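Dreswood desk tops, second look

Here is my second look, and I'll say straight away that I went into this with my arms folded. The firm calls the white top "stay-clean". I have owned white furniture before. I have also owned a cat, two children's worth of felt pens and a kettle that spits, so I take that sort of wording with a pinch of salt.

Benoît Le Goff bought the tops for the shared workroom. He likes them. Muammer Yalçınkaya prefers the old Stekomo benches, which were brown, scratched and hid everything. I'm nearer to Muammer on this, but I've tried to be fair.

## The white top

Flat, plain and slightly off-white, with a cool grey-blue tinge that the catalogue didn't show. Mostly clean, I'll give them that. Look a bit longer and there are tiny pale tan specks on it, one of them over on the left. On a brown bench you would never know. The big black plastic piece on the right, all steps and rounded corners, does the top no favours either – next to something that dark, white starts to look grey.

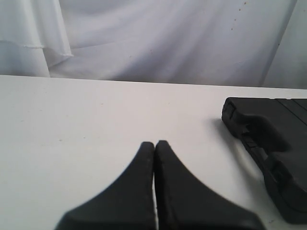 ## Things I'd still like to know

- Whether the edges yellow. The seller says no, but the seller also said delivery would take 2 days.
- What to wipe it with. The leaflet says "a suitable cloth" and leaves it there. Benoît uses washing-up liquid in warm water, Muammer uses his sleeve.
- How it copes with a hot mug. I have been told not to try this on the new ones.
- Why the matching legs are sold separately. We paid 2480 for the lot and I had to read the invoice twice to find them.

## What we nearly bought

Zilten do a speckled grey that would hide crumbs far better, and I argued for it. Stankevičius had a darker one, but the sample arrived chipped at one corner and that was the end of that. Benoît says the white makes the room feel bigger. The room is the same size as before.

I'll have another go at this page in December, when the tops have had a proper few weeks of tea and glue. If the specks wipe off and stay off, I'll say so here.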